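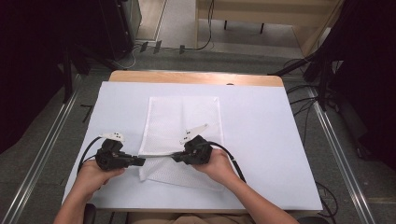

Vilja Riihimäki reckons the hardest part of robotics club is the folding. She had been asked what she'd tell a student thinking of joining, and she didn't mention the coding or the wiring at all. "It's cloth," she said. "Everyone wants to start with blocks, and blocks are lovely, they stay where you put them. Then you try a bit of mesh and you find out what you don't know."

We were talking over a pot of tea that had gone cold well before either of us noticed, and she was happy to go right back to the beginning. The club started in August with 12 students and a plan to enter the household tasks event at Povasard, where each team teaches a machine to do a small job that most of us do without thinking. Theirs is to fold a thin cloth in half, neatly, inside 90 seconds. The machine is called Udo. (There was a vote, and she is still not sure who put that name forward.)

Before Udo can do any folding, the students have to show it how, and for that they use a pair of hand-held grippers, one for each hand. You squeeze, you pinch the cloth, you carry it over, you let go. The black and white markers on top let the software work out where each gripper is and which way it's turned, and all of that becomes a lesson for Udo to learn from later on.

"People think it'll be like using your own fingers, and it isn't, not even a little bit," Vilja said. "You lose all the feeling. You've got two flat jaws and you have to learn to be patient with them. My tidiest folders at home were hopeless for the first fortnight!"

Aino Heinonen, who looks after the recordings, joined us partway through with a notebook full of pencilled remarks. The team has 273 folds saved so far, and she has watched every one of them, some of them several times over. She throws out the rushed ones. "If you're hurrying, you tug," she told me. "And if you tug, Udo learns to tug. I can nearly always tell who was holding the grippers, just from the corners."

They practise in sessions of up to 65 minutes, with a change of hands whenever somebody's wrists get tired – the grippers are heavier than you'd expect, Aino says, and there's the cable to keep out of the way of your elbow as well. The white board on the table was her suggestion. She found she was squinting at the old brown tabletop in the recordings and wanted something plainer.

I asked whether Udo was any good yet. They looked at each other and laughed. The first half of the fold is coming along nicely, Vilja said, and the second half is "a work in progress". It tends to let go a touch early, so the top edge slides and you end up with something closer to a triangle. Aino thinks they need more examples of the last few centimetres, done slowly, and she has pencilled those in for the next couple of sessions.

After that they'd like to try a tea towel.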